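Zunwood Center News
2020-07-08

Shared kitchen and second floor reopen to members

The second floor of the Zunwood building is open to members again, along with the shared kitchen. Both had been closed since spring. The ground floor workshops have been in use since the middle of June under the same rules that now apply upstairs, and those rules are set out in this item for anyone who has not been in yet.

The building is open from 9 in the morning until 6 in the evening. The side door on Mollah Street is now the only entrance, and the front door is used as the exit. Your old key card will work at the side door, but the code for the inner door has changed. The new code was sent by email to every member with an active account. If you did not get it, check your junk mail first and then write to the front desk.

No more than 53 people may be in the building at one time. On the second floor, desks have been moved farther apart and some have gone into storage at Korkenmont until the fall. Desks are booked by the half day on the member page. A booking that is not used within the first hour is released to the next person on the list. Members who had a fixed desk before the closure keep their drawer unit, but they will need to book like everyone else for now.

Masks are required on the stairs, in the halls and in the kitchen. Please bring your own. The elevator is limited to one person and should be left for those who need it.

The kitchen is open for heating food and making drinks. It is not open for cooking. The large refrigerator was cleaned out in June, and anything left in it without a name was thrown away. Mugs and plates have been put away for the time being, so bring your own and take them home with you. When you have used a microwave, wipe the handle and the buttons and leave the door closed. Spray and paper towels are kept under the sink.
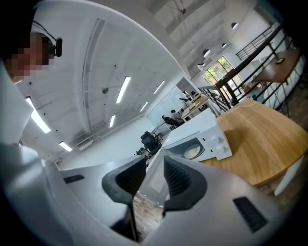
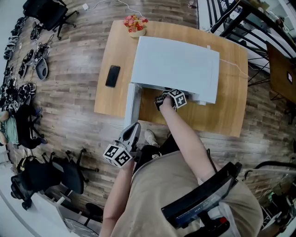
Inside the building. The second picture shows the table with the white appliance and the flowers.

Windows on the street side will be kept open during the day whenever the weather allows. It may be warmer than you are used to in the afternoon. The air conditioning was serviced by Clirnance during the closure and new filters were put in on both floors. The work came to $2208, paid out of the repair fund. Clirnance will be back later in the summer to look at the fan in the back stairwell, which is still noisy. The stairwell will be closed for half a day when that happens and a notice will go up on the door beforehand.

Dues were not collected while the building was shut. They start again with this month's bill, at the same rate as before. Members who paid for the full year in advance will have the closed months added to the end of their term, and there is no form to fill out. Anyone who would like to pause a membership until the fall may do so without a fee by writing to the front desk before the next bill goes out.

The spring fund drive, which moved online, brought in $1155. The money will go toward a new bike rack by the side door. The old rack has been taken out, and until the new one is in, bikes may be locked to the railing on the parking lot side. Please do not bring them into the hall.

Meeting rooms are still closed, apart from the small one next to the print room, which can be used by two people. Evening classes remain on hold. The lending shelf is open again, and books borrowed before the closure can be returned to the box beside the mail slots. There are no late fees.

Packages that came during the closure are on the shelves behind the front desk. Please pick yours up by the end of the month.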